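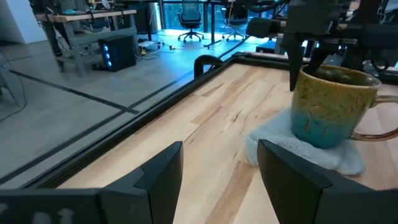

Hanane Shehata thinks the nine-hole course at Runton should stop selling range balls after dark, and that beginners would be better off putting anyway. I agree with the second half.

I kept a log of my practice last June. I hit 2,554 balls on the range and rolled 348 putts longer than a few feet. My scores did not move. Most players I know would have similar numbers if they wrote them down.

The range is fun, and a lesson on the full swing is easy to sell. A lesson on twelve-foot putts is not. But on a normal round I use the driver 13 or 14 times and the putter more than twice that.

Shehata would close the lights to save money. I would leave them on and light the practice green too, which has been dark every evening I have been there. Charge a small fee if you have to. People who work until six can't get there in daylight for half the year, and a bucket of balls is the only practice the club offers them.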